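Kistley bench notebook, March
Chores list, kitchen utensils into baskets

Started at 9:15 with coffee and a long argument, which is how most good days at this bench begin. Ridwan had come in convinced that we ought to drop the utensil task and go back to folding cloths, because the cloths look so much better when we have visitors. I don't disagree that they look better! But the question we wrote at the top of the chores list in the autumn was whether a machine could put a kitchen to rights after a family has cooked in it, and no family I know finishes dinner with a stack of folded cloths and nothing else. They finish with a ladle, three spoons, the grater and whatever was at the bottom of the drawer. So we stayed with utensils, and Ridwan, to his credit, was the one who went and got the box out of the cupboard.

For Ayane, who was at Tranport and asked me to write down more than the score this time, I'll try to go slowly.

The task as it stands: everything gets tipped out onto the surface, no arranging allowed, and the two arms sort it into the baskets. Long-handled things together, spoons together, and the grater left standing where it can be got at. A run ends when the surface is clear or when one of us loses patience and hits stop. We have been arguing over whether the second of these should be recorded as a failure of the machine or of the person. I've put it down to the machine for now, which keeps things simple, though it is a bit unfair on the days when I haven't had lunch.

Totals since we changed the basket rule: 103 runs begun, 97 of them allowed to go on to the end one way or another. The missing ones were stopped for reasons that had nothing to do with the arms (the fire drill, mostly, and the morning we had the wrong policy loaded and stood there wondering why it wanted to pour something). Of the ones that went to the end, 22 were what I would call clean, meaning I could have walked away and come back to a tidy surface. Asuka uses a softer definition and gets a nicer number. I've asked her to write hers in her own notebook.

What goes well, and I want to put this first for once, is the spatulas. I wouldn't have guessed it. A flat thing on a flat surface sounds miserable for two fingers, and in the first weeks it was, all that scrabbling at the edge. Itsuki's change was to let the arm press down on one end of the tool and take the other end as it comes up, very much the way you'd pick a coin off a counter, and after a few days of tuning it became the thing we show people. My mother does precisely this with a butter knife. I told Itsuki so and I think he was pleased.

Spoons are fine alone and bad in company. When they are crossed the arm takes hold of the top one quite nicely, lifts, and brings its neighbor along for the ride, and then you get that small clatter that all of us now wince at from the next room. Yasuo's view is that we should teach it to nudge things apart before it tries to pick anything up. He's very likely right. A person does it without thinking, a little stir of the pile with the side of the hand. Our trouble is that nudging is slow to teach and doesn't count for anything in the score, so the policy has never had much reason to bother. I'd like to give it a week.

The ladle. I could fill the rest of the notebook with the ladle. The bowl rolls, the handle swings around when it does, and the handle is the part we want. If the bowl is facing away from the arm that has been given the job, the arm comes in along the handle and all is well. If it's the other way around, it has a go at the bowl, and the bowl is a polite round thing that simply slides out of the fingers. Four times in the afternoon it tried the bowl, lost it, and went back to try the bowl again in the same spot with the same angle, like a man patting the same pocket for his keys. What I'd want is for it to hand the job over to the other arm. It has two! We've never shown it a handover with the ladle, only with the cloths, and I suspect the cloths taught it that handing over is something you do with soft things.

Baskets are the other half of the matter and I keep forgetting to write about them. Wire is hard on the depth estimate, as we all know by now, and a long handle going into a wire basket will find a gap and poke through it if it comes in at a slant. Asuka wants to switch to solid bins. I've been stubborn about this and I'd like to record why, so that somebody can overrule me properly. People have wire baskets. The Higuchi trial kitchen had wire baskets in two cupboards and on top of the fridge. If we swap them out for something friendlier, we'll be answering a question about a kitchen we made up. On the other hand she's quite right that we can't tell at the moment whether a bad placement is a grasping problem or a seeing problem, and a week with solid bins would settle it. Perhaps both, one after the other. I'll raise it when Ayane is back.

A word about time. Ridwan did the sorting by hand while we waited for the controller to come back after lunch, and he was done before I'd found my pen. The arms need several minutes for the same pile on a good run. I don't think that matters as much as visitors think it does. If something tidied my kitchen while I was asleep I wouldn't care if it took until dawn, so long as I didn't hear it. What does matter is how often I have to get up, and for that the clean count is the honest number, and it's still low.

The Produrent people asked again by email whether we'd be ready to say "household ready" about any one chore by summer. I wrote back that we'd be comfortable saying it about spatulas. I'm not sure they took it in the spirit it was meant, but I did mean it. One kind of object, from any position, with someone else's baskets, is a real thing to be able to do, and we couldn't do it when I joined.

Shop-floor side, briefly, as Yasuo has his own notes. The bin of brackets is further along than we are. Brackets are all alike, they arrive in a tray, and if one is dropped it stays where it fell and looks just like its friends. Yasuo keeps reminding us of this with great cheerfulness. I went and watched for a while around 3:30 and came back a little envious — then I remembered that they had to have the tray made specially, and that there isn't a tray for supper.

Things to change before the next set, in no real order:

Handover demos with the ladle, both directions, bowl toward and bowl away. Itsuki to drive the left arm, me the right.

Nudging. Yasuo to show us what he means on the real pile, and we'll record it even if it's messy.

Look at the wrist views when the arm is moving fast. I think we lose the basket rim in the blur and the arm goes on with an old idea of where the basket was. Slower approach over the last stretch, or a short pause before letting go, whichever Itsuki finds easier.

Leave the grater alone unless it's in the way. It has done nothing wrong.

Wrist view first, then the bench camera.
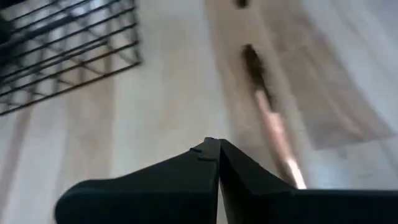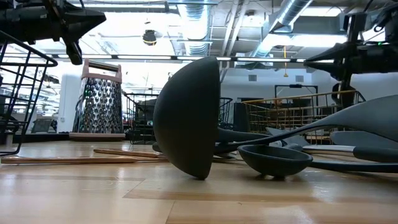

Going back over the logs in the evening, I noticed that the clean runs bunch together. We'd get a few of them close together and then a long dry spell, and I'd been putting this down to luck. Now I wonder whether it's who tips out the box. Ridwan tips from high up and things scatter; I tip from low down, a bit fussily, and they land in a heap. A heap is much harder, because everything is touching everything. If that's all it is, then my own carefulness has been costing us, and Asuka will be delighted. We didn't write down who tipped, so I can't check. From now on please put initials next to the run number, and no changing your style on purpose! Tip the way you'd tip at home.

It does raise the larger point that we don't have a fair notion of how messy a mess should be. Asuka suggested we each keep a note for a week of what's left out on our own counters after cooking, just the list and whether things were touching. I like this very much. It costs nothing and it would give us something better than my wrist and Ridwan's wrist to go by. I've started mine: one pan, one wooden spoon lying in it, a peeler, two forks crossed, and a lid that I'd lost track of and found on the windowsill. I would not care to ask either arm to find the lid.

Left the controller on so that Itsuki can pull the afternoon logs first thing. Box is back in the cupboard, second shelf. The spare finger pads are in the drawer under the monitor, and we're down to the last pair, so whoever is next in touch with stores, please ask for more.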